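Home | Build Log | Manual | Downloads | Forum

Duman Two-Arm Home Build: Set-Up Guide
Section 4: First Run in the Simulator
August 14, 2019, by Tomomi Yagi

Do this section before you plug in a single motor. The real arms cost money and have opinions about drywall. The simulated ones can be put back together with one key.

Before you start

You need the arm files from Section 3 and the Urier scene pack. Unzip the pack into its own folder. If you put it in the same folder as your arm files, it will overwrite your joint limits and you will get to enjoy Section 3 again.

1. Start the simulator and choose Load Scene > Corridor.
2. Wait for the textures. On the shop computer, this is long enough to make tea.
3. Choose Add Robot and pick your arm file. Leave the base height at the default.
4. Switch to the head view. 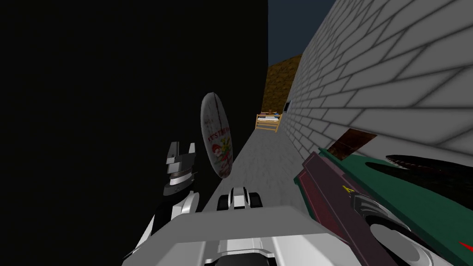
Fig. 4-1. Head view in the Corridor scene, both arms loaded.

5. Check that you can see part of each arm. If you see only sky, the head pitch has the wrong sign. Change it in the robot file. Turning your monitor over is a temporary fix.
6. Jog the left wrist through 20 degrees and back, then do the same with the right. If the wrong arm answers, swap the two names in the port list.

Note: Objects in this scene pack may hang in midair until physics is switched on. Leave physics off for now. Samina Butt switched it on at this step and spent the evening chasing a plate.

CAUTION: Never type 360 into the wrist limit box. The simulator will allow it. Your cable bundle won't.

Setting the gripper camera

7. Choose View > Wrist Camera and pick a side.
8. Open the gripper all the way with the O key.
9. Set the camera tilt to 10 degrees and save.

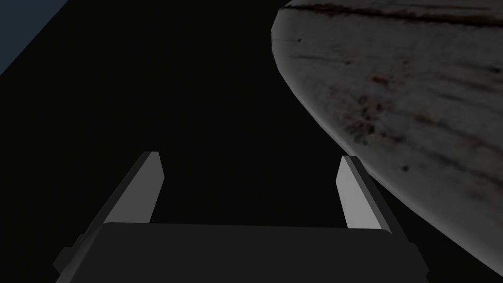 Tilt is the setting people get wrong, usually by fixing it until it's worse. You want both fingertips in view with clear space between them, and enough room past them to spot whatever you are about to hit. A big curved thing close to the right finger, with a strip of black still showing between the two, counts as clear. Stop there and save. If you move the wrist now to get a nicer view, check that strip again before you touch anything else. A dark background is fine for this step, so leave the light settings alone.

10. Close the gripper with the C key. The fingers should meet evenly. If one arrives early, go back to the finger offsets in Section 3.
11. Repeat steps 7 to 10 for the other side.

Note: The wrist camera does not remember its tilt if you quit without saving. It does remember every bad value you saved in May.

If the simulator stops responding

Error 143 means the arm file and the scene pack are from different releases. Download both again. Fahad Satti keeps the current pair on the shop drive in the folder called Tanau. The folder called Tanau New is older.

When both wrists jog correctly and both grippers close evenly, go on to Section 5, Power and Emergency Stop. Read all of it before wiring anything.

Contact: Grirkero Shared Workshop, front desk | © 2019 Grirkero | Back to top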